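How Does a Robot Learn to Do the Shopping?

Written for curious readers aged 8 and up, by Lenka Kadlec

Think back to the first time you tied your own shoelaces. Somebody probably knelt down beside you, took hold of the laces and did it slowly, and then you had a go, and it came undone, and you had another go. You may have needed a great many goes before your fingers seemed to know what to do all by themselves. (I was a very slow learner with laces, and I wore shoes with sticky straps until I was nearly nine!)

Robots can learn in a way that is a little bit like that. They don't have a parent kneeling on the hallway floor, but they do have people who show them what to do, over and over and over again. Each time a person shows the robot a job from beginning to end, we call it an example. Some grown-ups call it a demonstration, which is a longer word for the same thing.

Our learning robot is called Skurkeck, and it has a head, two arms, two legs and quite a lot of practising to do.

Why not just tell it what to do?

That's a very sensible question, and for a long time it was how most robots worked. A person would sit at a computer and type out every single step. Move your arm forward this far. Close your fingers this much. Lift. For a robot in a factory, picking up the same metal part from the same spot all day long, that works beautifully.

Now imagine writing those steps for something soft and floppy, like a sock or a stuffed toy. Where is the front of it? Which bit do you hold? Every time you put it down, it lands in a different shape, so the steps you wrote this morning are no use at all this afternoon. You would be typing until your hair went grey.

So we show the robot plenty of examples, and let the computer look for what they have in common. Soft things get a good long turn, and so do hard things, slippery things and things with handles.
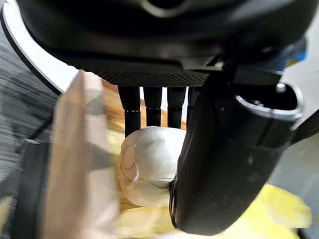
Fingers on both sides: a soft-looking, crumpled white object seen from the robot's own wrist.

Notice how close up everything is. A robot like Skurkeck has more than one "eye". There is a camera up in its head, where you would expect one, and there is a small camera down near its hand as well. Wouldn't that be handy when you drop a pencil behind the couch? The head camera is good for seeing the whole job, and the wrist camera is good for seeing exactly where the fingers are touching.

What goes into an example?

When Meron Feyisa, who teaches Skurkeck most mornings, makes a new example, the computer saves two kinds of things at the same time.

The first is what the robot sees, which means all the pictures from its cameras, one after another, like the pages of a flip book. The second is how the robot moves: how far each elbow and wrist is bent, and whether each finger is open or closed. Those two things are lined up very carefully, so that the computer can look at any page of the flip book and find out just what the arm was doing at that moment.

Meron doesn't push the robot's arms about. She wears a set of controllers called Costach, and when she moves her own arms, the robot's arms follow. It looks a lot like a dance, and it's surprisingly tiring. After a long turn she says her shoulders feel as though she's been swimming.

Going to the pretend shop

One of the jobs we would like robots to help with is shopping, especially for people who find it hard to carry a heavy basket or reach across a big display. We can't take a learner robot into a busy supermarket, where it might bump into somebody's cart, so we use a pretend shop and stock it with pretend vegetables. Pretend vegetables don't go mushy, no matter how many times they are squeezed, and you can drop one on the carpet without having to get the mop.

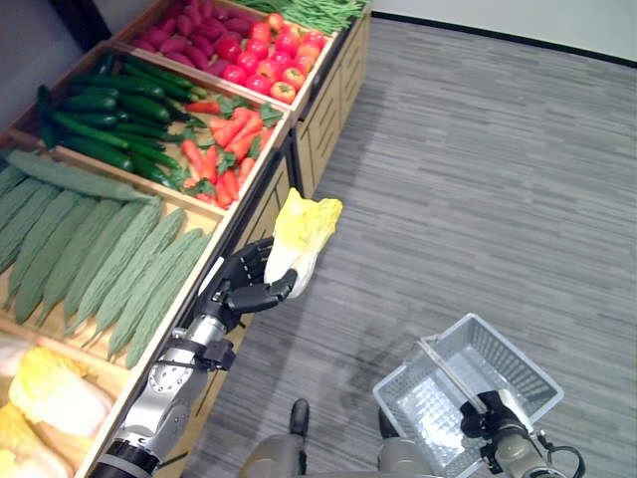 One napa cabbage in the right hand, the basket in the left.

A napa cabbage is a tall, pale cabbage with crinkly leaves, and it's a good one to practise on. It is fat, so the fingers have to open wide, and it has a firm end near the stalk where they can curl around and hold on. The cucumbers and carrots further up the stand need quite a different grip, and so do the tomatoes.

The other arm has an important job too. It looks after the basket, and if the basket tips too far or swings out of the way, the vegetable will miss it. You do this sort of thing without thinking whenever you hold a bowl steady with one hand and stir with the other, but a robot has to learn that its two arms are working on the same job.

How many examples is enough?

More than you would think! For the vegetable job, we set ourselves a first goal of 1,000 examples. We passed that and kept right on going, and when I last asked Cameron Costigan, who looks after the collection, he told me there were 3,853.

They can't all be the same, either. If Meron always picked up the same cabbage from the same corner, Skurkeck might learn to reach for that corner even when it was empty. So between turns we mix things up. We move the vegetables around, we turn them the other way, and we start with the robot standing in a slightly different place.

What about mistakes?

We make lots of them. Sometimes a cucumber rolls off, or the fingers close on nothing but air. Cameron watches every example afterwards and gives it a label, so the computer knows which ones went well. A fumble that gets put right is one of his favourites. If the fingers slip and then try again, that can teach the robot what to do when it slips.

Try it at home

You can make your own example with a friend. You'll need a bag or basket, a few soft toys or some socks, and a scarf.

Ask your friend to be the robot and put the scarf over their eyes. Tell them, using only words, how to pick up one sock and put it in the bag. Count how many instructions it takes. (Our record is 58, and the sock ended up on somebody's foot.)

Then take the scarf off and show your friend the job once, without talking at all. Which way was quicker? Swap places and try it again with something bigger, like a pillow.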